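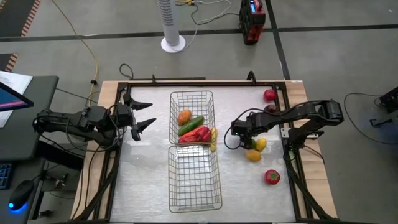 Otbridge Community Kitchen – Produce Table Team

How to sort produce with two wire baskets

Most advice on sorting fruit and vegetables asks you to buy something: liners, labels, a set of stacking bins. I have yet to see a liner that made a cucumber last longer. Two mesh baskets and a clear table will do.

1. Clear the table and wipe it. A metal top is easy to clean, but wood works too if you dry it afterward.

2. Put the baskets in the middle, one behind the other. Leave the second one empty for now. People like to fill both at once, and then everything has to come out again.

3. Spread the loose produce to one side, in a single layer. Tomatoes go down first and nothing goes on top of them.

4. Start with the firm, heavy things. A cucumber can lie diagonally if the basket is short, and a red bell pepper will take up more room than you expect. Bananas never fit properly. Let one lean over the rim and move on.

5. Use the second basket for whatever needs eating soon. Press near the stem with your thumb. If it gives, in it goes.

6. Stop before the baskets are heaped. Ours get hard to carry at over 500 grams of soft fruit, whatever the label claimed.

What about keeping fruit and vegetables apart?

Friederike Thiele swears by it. I tried it through July and couldn't tell the difference over a day or two, so we mix them on the table and separate them for storage. Bananas do speed up ripening in some of their neighbors, so don't leave them together all week.

Washing

Wash right before you eat or cook. Chibuzor Igwe used to rinse everything on arrival and we threw out a lot of damp peppers that year. Sprays that promise extra days of freshness – I'd want to see proof before paying for one.

Empty baskets go back on the low shelf, upside down.

Page last changed April 16, 2026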